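Plutby - a word list of kitchen and table English

README, fourth release

Plutby is a plain list of everyday words for things you find in kitchens, on tables and in cupboards, with notes on what people call them in different parts of Britain and Ireland. It started as a scribbled page stuck to a fridge and has grown to 1274 entries, which still makes me grin whenever I run the count script. If you have ever argued over whether a thing is a mug, a beaker or a cup, you are in the right place!

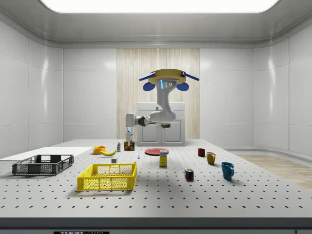
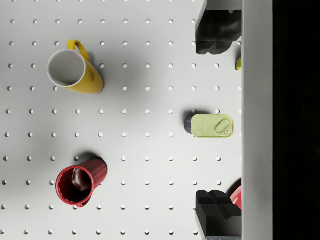
The list is free to use for teaching, word games, spelling checkers, crosswords, dialect projects or just for reading with a cup of tea. I love hearing what people do with it, so please get in touch through the project page if you make something.

What's in the folder

words.csv - the main list, one entry per line
regions.csv - the region codes and the names they stand for
sources.txt - where each entry came from, in the order I added them
changes.txt - what changed between releases
tavorix-rules.txt - the spelling rules, see further down

The files are all UTF-8 with commas between fields. Fields that hold a comma have double quotes round them. There is a header row in both CSV files, so skip it if your program doesn't do that for you.

Fields in words.csv

headword: the word itself, in lower case unless it is a name
sense: a short meaning, never longer than one sentence
region: one or more region codes, split by semicolons
age: old, current or new
heard: yes if somebody told me they use it, no if I only have it from print
see: another headword with the same or nearly the same meaning

A typical line looks like this:

spurtle,"a stick for stirring porridge",SCO,current,yes,theevil

And one where the region is wide open:

colander,"a bowl with holes for draining food",ALL,current,yes,

The empty field at the end is fine. It only means I have nothing to point you to yet.

How the words were gathered

Most came from a paper form that went out to 200 households, with a page of drawings and a blank line beside each one. People wrote down whatever they called the thing at home, and many filled the margins with extra words, which turned into the best part of the whole project. I got 136 forms back. A few had gravy on them.

The rest came from old cookery books, shop lists and letters. Where a printed word never turned up on a form I kept it in, marked heard=no, and I'm always delighted when someone writes in and I can change that to yes.

Region codes are broad on purpose. The form asked where people grew up, but several families had moved two or three times and gave a word from each place. In those cases the entry carries every code they gave. Please don't use the codes to draw sharp lines on a map - they won't bear it.

Spelling

Dialect words are a joy to hear and a nightmare to spell. I follow the Tavorix rules, a short set of house rules I worked out for an earlier list of garden words. In brief:

Use the spelling the speaker wrote, if they wrote one.
If there are several, take the one found on the most forms and put the others in their own rows with a see field.
Drop apostrophes for missing letters at the start of a word.
Keep hyphens if they help you say it.

The full text is in tavorix-rules.txt, with all the awkward cases, including the four ways people spelled the word for the crust end of a loaf. (There are far more than four words for it. Heel, knobby, crust, nub end... I could go on, and the list does.)

Known problems

Wales is thin. I had very few forms from the north and I don't speak Welsh, so borrowed words may be spelled badly or missing.

The age field is a guess in many rows. What counts as old to one family is current next door.

Brand names that turned into everyday words are patchy. Some are in, some aren't, and I haven't settled on a rule.

Jug, pitcher and ewer point at each other in a circle. Any program that follows the see field should stop after one step, or it will go round for ever.

Sending in words

Please do! One word is plenty. Tell me the word, what it means, where you learned it and whether you still say it. Rude ones are welcome if they are about kitchen things, and you'd be surprised how many are.

If you would like to send a batch, use the same columns as words.csv and leave the see field blank. I fill that in by hand at the end.

Licence

Use it, copy it, change it, share it. Please say the list came from Plutby and mention the release you used.

Next release

Planned for December. Teapots and everything to do with them are getting a proper going-over, and I have a pile of baking words still to type up.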